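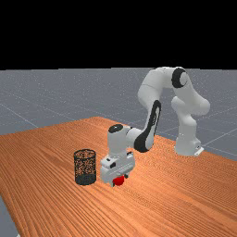

Wire-mesh wastebasket and robotic arm, computer rendering.

Detano Shared Offices Waste Reduction Project
Progress report to the Polberg Fund
Submitted 05/12/2021

Summary

The project is on schedule for collection and behind on food waste. All 15 offices named in the grant agreement are now sorting paper and containers separately from trash. Food waste is being collected at five of them. We had planned to have it in place everywhere by the end of March and did not get there. The reasons are set out under Food waste.

Spending is within the approved budget. We are asking for one change to how the remaining money is divided, described near the end.

Work completed in this period

The main job was replacing desk-side trash cans with shared stations. Before the project, most desks had their own can with a plastic liner, and the cleaning crew changed every liner every night whether there was anything in it or not. Staff now carry their trash to a station in the hallway or kitchen. Each station has three openings: paper, containers, and trash. The stations on the upper floors of the Ilie building were the last to go in, after the elevator repair.

Small baskets were left at desks where people asked for them. They are for paper only and have no liner. Staff empty them at the station themselves. We expected complaints about this and got a fair number in the first two weeks, nearly all from the accounting and permit offices, where people handle a lot of paper. Both offices were given a second station closer to the copiers. The complaints stopped, and we have not had a request to go back to the old setup.

Signs were the part that took the most reworking. The first set used words only and was printed on white card. People did not read it. The second set has a strip of color along the top and lists the items we were finding in the wrong bin most often: paper towels, coffee cups, and padded envelopes. We also moved the signs from the wall to the front edge of the lid. Mixed loads dropped at every station where this was done, although we can't say how much was the signs and how much was people getting used to the stations.

Collection

Vaso took over hauling for paper and containers under the contract signed at the start of the grant year. Pickup is twice a week. There were missed pickups in the first month on the streets behind the Ilie building, where the alley is too narrow for the truck they had assigned. They now send a smaller one and the problem has not come back.

Vaso weighs each load and sends us the tickets. In March we diverted 1460 pounds of paper and containers from all offices combined. This is the first month for which we have tickets from every site, so it should be treated as the starting point. Earlier months had gaps and we have not tried to fill them in with estimates.

Two loads were rejected for contamination during the period. One had a bag of food waste in the paper and the other had broken glass shelving from an office move. We have since added a line about moves to the instructions for office managers, and large items now have to be scheduled ahead of time.

Food waste

Food waste collection started at the offices with full kitchens. It works well where one person in the building checks the container at midday and rinses it on pickup day. Where that job was left open, the container smelled and people stopped using it. One site asked us to take it away, and we did, then brought it back with a tighter lid and a smaller liner.

The remaining offices do not have a place to store a food waste container between pickups. The trash rooms in the older buildings have no floor drain, and the building owner will not allow organics in them without one. We looked at outdoor storage at three sites. Two have space in the parking area and one does not.

There is also the matter of occupancy. Many of the offices were partly empty over the winter, and a weekly food waste pickup for a handful of people was hard to justify. We decided to wait on those sites until staff are back in larger numbers.

Training

We held 17 short training sessions, most of them by video call. Sessions run half an hour and cover what goes where, how the stations are emptied, and who to call. Attendance was better when the office manager sent the invitation instead of us, so we now ask them to do it. Cleaning crews were trained separately, in person, at the start of their shift. The crew sessions turned out to be the more useful of the two – the crews knew exactly which stations overflowed and on which days, and several were moved or enlarged on their advice.

A one-page guide is available in English and Spanish. A third language was requested by the night crew and is being translated.

Budget

Equipment came in under budget, mainly because we bought fewer lids than planned and reused the existing carts. Printing came in over budget on account of the second set of signs. Staff time is as planned. Liner purchases by the offices have gone down, but that money belongs to the offices and does not show in our figures.

We request approval to move the unspent equipment funds to outdoor storage for food waste at the two sites with parking space. That would cover a locking enclosure and a concrete pad at each one. If the fund would prefer that the money stay in equipment, we would use it for spare containers and hold off on the two sites until next year.

Plans for the next period

Install outdoor storage, if approved, and start food waste pickup at both sites.
Finish the translated guide and post it in the crew rooms.
Do a bag check at each office, using the same sheet as the first one, so the results can be compared.
Meet with Vaso about adding a pickup at the Ilie building when occupancy goes up.
Replace the cracked foot pedals on the older stations. The supplier has agreed to cover the parts but not the labor.

Monthly weight tickets, the sign artwork, and the training log are attached separately.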